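The second series of Castellanos has been confirmed for April, and a first trailer was released this morning. It runs to two minutes and contains very little dialogue. Readers who followed the first series will recognise the harbour office at Komar, which appears in the opening shot and again at the close.

The new episodes continue directly from the inquest. The official synopsis states that the town's archive has been found to hold 1,897 uncatalogued letters, and that one of them was written after its author had been declared dead. The family at the centre of the story must decide whether to contest the original verdict or to leave Komar altogether.

Production was again undertaken by Clistunex, with post-production at Varus. The first series was delivered in six parts of varying length, the longest being the finale. The second will consist of eight, and the running time has been extended by 30 minutes across the whole.
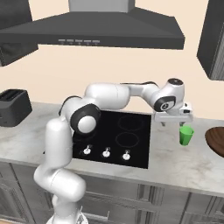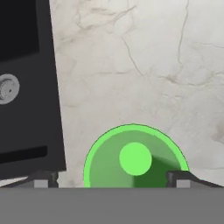
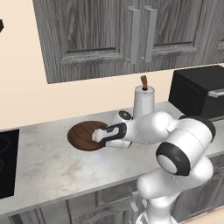
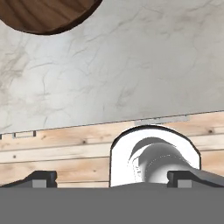

Marguerite wrote beneath my earlier notice that the extra episodes concern her, as the middle of the first series already lost its way once the ferry inquiry was set aside. She would have preferred five parts and a firmer hand in the editing.

I have some sympathy with that view. The fourth part in particular gave a great deal of time to the boundary dispute, and the matter was then settled in a single telephone call. It should be said, however, that the inquest scenes were given the room they required, and they remain the strongest work in the series.

The trailer does not show whether the ferry inquiry will be reopened. A brief shot of the passenger register, with 155 names entered, suggests that it may be. The music has also changed, with the solo cello of the first series replaced by a small choir.

Reviews of individual episodes will be published on this page on the morning after each broadcast. The first series remains available in full, and I would advise new viewers to begin there, as the trailer discloses the outcome of the inquest within its opening seconds.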